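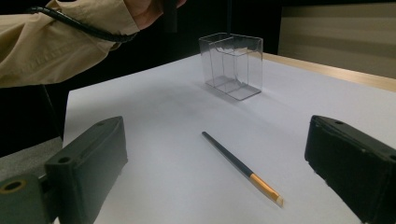

# 筆とペンと透明な箱 「白い紙の上の整理術」を疑いながら見る

読了時間 8分
02/10/2021

グルンダーノ(Grundano)という整理法をご存じだろうか。机の上に大きな白い紙を敷き、道具をいったんその上に出し、使うものだけを透明な容器に戻す。やることはそれだけで、入門の冊子が1,000円する。紙は付いてこない。

勤め先の画材教室オラトゥンジ(Olatunji)でもこれを取り入れることになり、私は最初から乗り気でなかった。整理法と名のつくものには何度も付き合わされてきたし、どれも半年もすれば引き出しの奥に戻っている。とはいえ試さずに文句を言うのも気が引けるので、道具の写真と、それぞれについて思ったことを並べておく。写真の少ないギャラリーで申し訳ないが、そのぶん一枚ごとの文が長い。写真のない道具についても、気になったものは間に書き足した。

## 筆

紙の真ん中あたりに斜めに置かれた一本。軸は濃紺、金色の口金、穂先は淡いクリーム色。その奥に、上の開いた透明なプラスチックの箱が立っている。

冊子によると、白い紙に置くと「道具の本当の姿が見える」のだそうだ。たしかによく見える。紙に落ちた淡い影まで見える。しかし濃い色の軸を白い紙に置けばよく見えるのは当たり前で、整理法の手柄にされても困る。軸の白い筆だったらどうするのかと冊子の著者に尋ねてみたい。巻末の質問のページにその項目はなかった。

それに、よく見えることと、要るか要らないかが分かることは別の話だと思う。筆の値打ちは穂先を水に浸して、紙に下ろしてみるまで分からない。まとまりのいい筆も、腰の抜けた筆も、乾いて寝ていればたいてい同じ顔をしている。だから「見て三秒で決める」という冊子の手順を、私は筆に限っては一度も守らなかった。

オタカル・コペツキーは守った。彼は水彩の受け持ちで、古い丸筆を次々と「手放す」側に寄せていき、翌週になって、あの細いのはどこへやったかなと聞いて回っていた。責めるつもりはない。私も別の道具で同じことをやっている。

## 透明な箱について

箱は中に仕切りのようなものが見える。仕切りなのか、折れた板なのか、写真では判断しかねる。

透明な箱は整理の本に必ず出てくる。中身が見えるのでしまい忘れがない、という理屈だ。理屈は分かるが、私の経験では、透明な箱は二週間ほどで「見えているのに見ない箱」になる。中身が見えるとふたを開けなくなり、開けないので入れ替えもしない。気がつくと、乾いた絵の具のチューブが一等地に居座っている。

布の袋のほうがまし、という意見も教室にはある。ヴィルヒャウルムル・ソルラシウスは昔から巻き布派で、筆は寝かせて巻け、箱に立てるなと言い続けている。布は布で湿気を抱え込むし、巻いたまま忘れると穂先に癖がつくので、こちらにも全面的には賛成しない。結局どちらでもよくて、使った日に洗って形を整えるかどうかのほうがはるかに大きいのだが、それでは冊子が売れないのだろう。

グルクビー(Grurkby)の店頭には、この手の箱が寸法違いで積んである。いちばん小さいものが563円だった。高いとは言わない。ただ、箱を一つ買うとその隣に同じ箱を並べたくなるもので、整理のために物が増えていくのを私は何度も見てきた。自分の棚で。

## 敷き紙(写真は冒頭と同じ)

紙は天板を広く覆っていて、向こうに明るい色の木の縁がのぞいている。

紙を敷くこと自体には、しぶしぶ賛成する。天板に絵の具や糊がつかないし、細かいものを転がしても目で追える。もっともこれは図工の時間に新聞紙を敷くのと同じで、誰かの発明というほどのことではない。冊子では四ページも使って説明していた。紙の目の向きまで書いてあったが、試した限り、どちら向きでも違いを感じなかった。

気になるのは紙の後始末だ。冊子は毎回新しい紙を使えと言う。20人の教室で毎週それをやったら、道具を減らして紙のごみを増やすことになる。うちでは裏返して使い、次に下描き用に回し、最後は筆の水気を吸わせる紙にしている。これを著者が見たら、精神に反すると言うかもしれない。

## 鉛筆と消しゴム

写真なし。撮るほどのものでもない。

冊子は鉛筆を「硬さごとに一本」と決めている。デッサンをする人ならここで本を閉じると思う。同じ硬さでも、尖らせたものと寝かせて使うものは別の道具だし、途中で芯が折れれば替えが要る。私の鉛筆は16本あり、一度も多いと感じたことがない。減らしなさいと言われて三日ほど半分を別の部屋に移してみたが、その部屋まで取りに行く回数が増えただけだった。

消しゴムは減らせた。これは認める。角の丸くなった小さなものがいくつも出てきて、どれも惜しくなかった。練り消しは数に入れていない。

## ペン 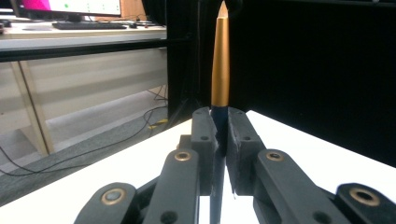
ムサ・イグウェ

筆の次がペンなのは冊子の順番どおりで、私が選んだわけではない。冊子では、ペンは「書く道具の代表」として章をまるごと与えられている。

まっすぐ立っている一本は、上のほうが金ともブロンズともつかない色のキャップで、てっぺんに向かって細く尖っていく。下は濃紺の軸。艶があり、縦に一筋、光が走っている。きれいなペンだと思う。書きやすいかどうかは、これも見ただけでは分からない。

見比べると、筆と配色がよく似ている。濃紺の軸に金色の金具。文房具と画材の世界には、濃紺と金を合わせておけば上等に見えるという古い約束があるらしく、私はこれを長いこと疑っている。贈り物でもらった濃紺と金の万年筆は、一年でインクが出なくなった。一方、事務用の安いペンはどれだけ雑に扱っても書ける。色の組み合わせで品物を信じるのは、もうやめにしたい。やめにしたいのに、売り場ではやはりこの配色の前で足が止まる。

冊子の「ペンの章」の主張は、手に取って重さを感じ、好きだと思った一本だけを残せというものだ。ここがいちばん納得のいかないところで、好きなペンと必要なペンはたいてい一致しない。宛名を書くときには太いもの、帳簿には細いもの、作品の裏に署名するには水で流れないものが要る。どれも好きかと聞かれれば、最後の一本などは匂いがきつくて嫌いなくらいだ。それでも捨てたら困る。

オモロラ・エデトはこの章を擁護している。彼女の言い分では、好きな一本が決まると、その一本だけは置き場所を覚えるようになる。試しに自分でもやってみたところ、たしかに覚えた。ほかのペンの場所は相変わらず覚えられないので、半分だけ当たっているということにしておく。彼女とはこの件でまだ決着がついていない。

## 立てるか、寝かせるか

筆は寝て、ペンは立って写っている。そのせいか、見た人から「筆は寝かせ、ペンは立てるのが正しいのか」と聞かれた。私の答えは、場合による、である。歯切れが悪いのは承知している。

筆について。濡れた筆を穂先を上にして立てると、水が口金の中へ下りていく。軸の塗りが割れたり、口金がぐらついたりする原因になると教わったし、私の筆も何本かそうなった。洗ったあとは寝かせて乾かし、すっかり乾いたら立てても構わない。穂先を下にして立てるのは、乾いていようと濡れていようと論外だ。水入れに突っ込んだまま昼食に行く人が教室には必ずいて、戻ってくると穂先が曲がっている。

ペンについて。万年筆は先を上に、マーカー類は横に、というのがよく聞く話で、ボールペンとなると人によって言うことが違う。文具店で三度尋ねて、三通りの答えをもらった。私はもう、立てておいて、出なくなったら紙の端でぐるぐる書くことにしている。科学的な裏づけはない。

冊子には全部立てろとある。見た目がそろうからだそうだ。見た目のために筆の寿命を縮める気にはなれない。

## ゲンスカの筆立て

写真なし。棚の上にあり、暗くてうまく撮れなかった。

ゲンスカ(Genska)の筆立ては教室で以前から使っている。冊子の考え方とは関係のない、ただの重い筒だ。倒れないのがいい。底に溜まった削りかすや糸くずを捨てるには逆さにするほかなく、重いのでこれが面倒で、つい後回しになる。底が外れるようにしてくれたらと思うが、外れる底はそのうち勝手に外れるようになる気もする。

タムノエミ・アカンデからは、筆立てを一人一つにすれば混ざらないという案が出ている。一つ置けば、そこへ他人の筆も入る。名前のシールを貼っても入る。私はそう見ているが、やってみる価値はあるので、11月の講座から彼女の受け持ちの机で試すことになった。

## いまのところの感想

グルンダーノを続けるかと聞かれたら、紙は敷く、箱は今ある分だけ使う、三秒では決めない、と答えている。残りの手順は読み飛ばしてよいと思う。消しゴムの件だけは素直に感謝している。

箱の中で乾いていた絵の具のチューブは、ぬるま湯に浸けてみたものの二本が開かなかった。開け方をご存じの方は教えてほしい。ペンチで回すと首からちぎれるので、それ以外の方法でお願いしたい。

お問い合わせ | © 2021 画材教室オラトゥンジ | ページの先頭へ戻る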